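Letay Tefera had the kettle on before I'd got my coat off, and she was talking about plates before I'd sat down. I had come to ask her about Kiltivar, the supper club she runs with Ching-wen Lai out of a long room in Ashby, and I had a page of sensible questions with me. I think I got through two of them.

"People want to ask about the food," she said. "Fine, ask about the food. But I'm a table person. Give me a bare table and I'm happy for the whole afternoon."

The club seats 40 on a full night, all at shared tables, and every one of those tables is planned on brown paper first. It's an old habit of Letay's from her years at a restaurant called Oven, where she started on the pot wash and ended up in charge of the dining room. The head waiter there used to sketch each layout on the back of a menu, and she could never read his drawings. So she started working at full size.

"Brown kraft paper, the big roll," she said. "You cover the top, you tape it into boxes with painter's tape, and then you put the real plates down and push them about. It costs next to nothing and you can scribble on it!"

Why painter's tape? She looked at me as if I'd asked why water. Masking tape tears the paper when you shift a line, she told me, and she shifts a lot of lines. The blue shows up well too, even late in the day when the light in the room has gone a bit soupy. 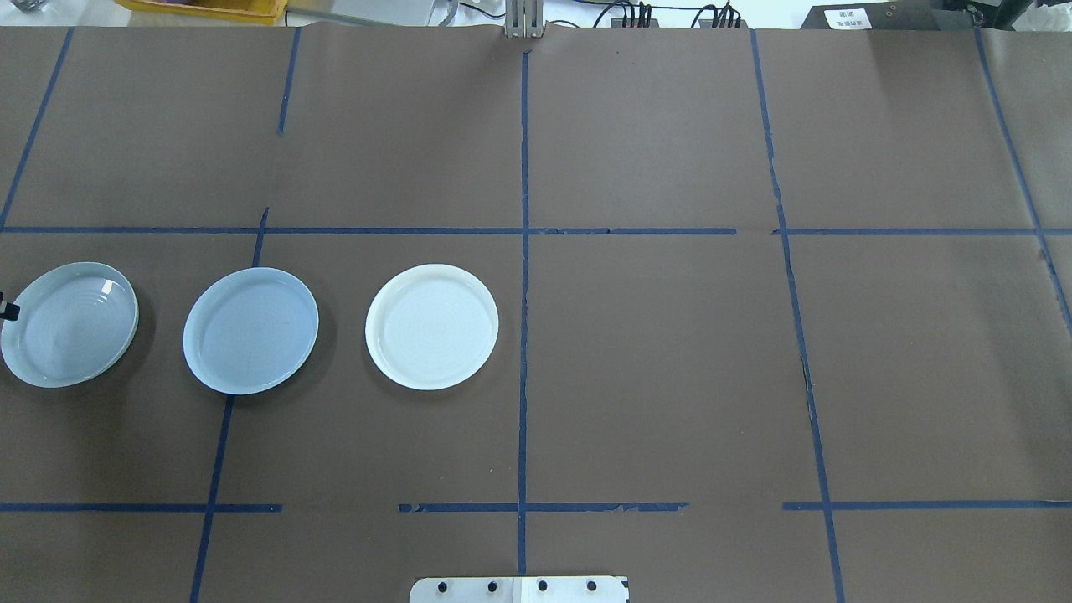 I asked whether she ever bothers with a ruler. Ching-wen, who had been quietly drying cups behind us, laughed so hard at this that she had to put one down.

"She does it by eye," Ching-wen said. "I come in afterwards and I say, Letay, this line is going to the seaside. And she says leave it, the plates will sort it out."

"And they do," said Letay.

"Sometimes they do."

The two of them have clearly had this conversation before. Ching-wen would like a proper grid, square at the corners, with the same room for each person. Letay thinks a box only has to tell you which bit is yours, and that people lean and spread out anyway — give them a perfect rectangle and they'll have an elbow over the edge before the bread comes.

They do agree on round plates. The stock is a mixture of off-white and soft blue-grey, some of it bought new and plenty of it from house sales, and they don't try to match it. Letay likes a shallow dish with a bit of a rim (good for anything with a sauce) and she likes rings in the surface, the kind you can feel with a thumbnail. Ching-wen likes whatever stacks. There was a box of oval ones once, but I was told not to get them started on that.

Kiltivar moved into its present room in August, and the first big job was a lunch for 200 at the Iltent hall down the road, with every table laid to a paper plan rolled up and carried over under somebody's arm. I asked how that went.

"Long," said Letay. "We ran out of tape and had to finish the last plans in biro. But everybody had a plate and a place to put it, so I was pleased."

I wanted to know what she does with the paper once the table is settled. Some of it gets used again until the tape starts lifting, and then it goes under the muddy boots by the back door. A few sheets she keeps. She fetched one to show me, with notes on it in two sorts of handwriting: "jug here", "too near Ching-wen", and a phone number, the end of which was 1458, that neither of them could place.

By then my tea was cold and she was asking me how I lay my own table at home. I said I mostly eat off my lap. She went to find me a length of paper to take away.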